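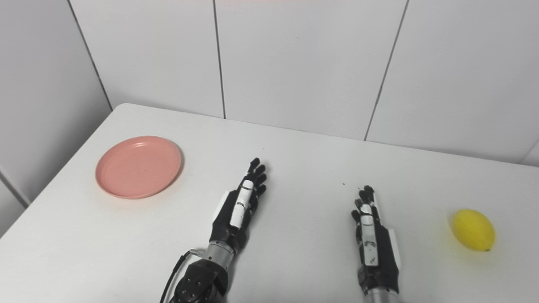 Geltirwood Home and Kitchen Forum
Board: Kitchens and Laundries
Topic: White tiles, dark grout, white table. Have I gone too plain?

wattle_and_daub
Hi everyone, long time reader and not much of a poster, so be gentle with me. We've finally got the table in, and after living with a camp stove and a bucket since April I'm so pleased to have a clean white corner to look at that I've been wandering in with my cup of tea just to stand there. Large white tiles on the walls, dark grey grout, matt white table pushed right up to the tiles. The only colour on it is a yellow lemon and my salmon pink plastic plate, and I'm quite fond of that plate!

My sister came over on Saturday and said it looked like the place you'd take a dog to be vaccinated. So now I'm second guessing the whole thing. Do I leave it, do I hang something, do I regrout in white? The tiles came to $1,065 with delivery so they are staying put whatever happens.

Bakos
Leave it alone! I love it. Big tiles mean hardly any grout to scrub, and you'll thank yourself for that every time you fry something. I had the little mosaic ones in our last place and spent half my life in there with an old toothbrush. The pink against all that white is gorgeous, I'd be buying the bowls to match and calling it finished.

Ívar Frandsen
I'm afraid I'm with the sister, at least partly. White wall and white table is fine, but the dark grout makes it feel harder than it needs to. With big tiles every line stands out because there are so few of them, and your eye goes straight to them. I did ours in a warm light grey and it's a much softer room for it. I know that isn't what you want to hear once the grouting's done, and I wouldn't rip it out, but a grout pen is cheap and you could try one line near the corner to see how you feel.

wattle_and_daub
Thanks both. Ívar, I did wonder about that, but the reason we went dark was the old kitchen, where the white grout had gone the colour of weak tea behind the stove and no amount of bicarb would shift it. I couldn't face that again. My husband has also said that if I bring home a grout pen he's moving into the shed.

Clundo
Your husband is right. We used one of those pens in the laundry and it looked lovely for a few months and then went patchy wherever the mop touched it. Dark grout all the way for me. It hides everything, and in a kitchen with kids that's the only thing I ask of a surface.

What I'd look at is the join where the table meets the tiles. Is it sealed or just pushed up? Ours was only pushed up and the crumbs that went down the back of it, well, I won't put anyone off their lunch. I do like the rounded corner on yours though. Kinder on the hip than a square one when you're carrying a load of washing past.

Bakos
Ívar, I really don't see hard, I see tidy. The lines give you something to look at. All white with white grout would be like sitting inside a fridge.

Ívar Frandsen
Fair enough, we've all got to live in our own kitchens. I still say light grey, and I'll go on saying it until the moderators get sick of me. But I agree with Clundo about the join. Any bead of silicone will do if the table's staying for good. If you think you'll want to pull it out to mop, leave it free and run a cloth along the back when you do the dishes.

wikness_nan
I'm coming at this from another direction, love, because I've had a white table for 22 years and I think matt white is the thing you'll be writing in to ask us about next. Turmeric. Beetroot. The ink off the bottom of a bread bag! Mine isn't shiny either and it does hold on to a mark if you let it sit. I keep a damp cloth hanging off the tap and wipe as I go, and for the bad ones it's a paste of bicarb and water left on for 13 minutes (that's my radio program, you can leave it longer) and a soft sponge after. Try it on a spot that won't show first. Please don't go at it with the green scourer, you'll end up with a shiny patch that catches the light forever.

As for the plate, I had a set of 4 plastic ones very like that for the grandkids and they've outlasted two lots of good china. They do hang on to tomato, mind you.

wattle_and_daub
Oh no, we eat curry twice a week. Cloth on the tap as of tonight, thank you!

I've decided the grout is staying dark. I'm going to put a plant up on the windowsill and maybe a tea towel in the same pink, and my sister can bring the dog if she likes. Clundo, it's only pushed up at the moment, so I'll be down at the hardware for silicone. Does it have to be the clear one or can I get white?

Clundo
White, and get the mould resistant one for kitchens and bathrooms. Masking tape along both sides before you start, and peel it off while the silicone's still wet.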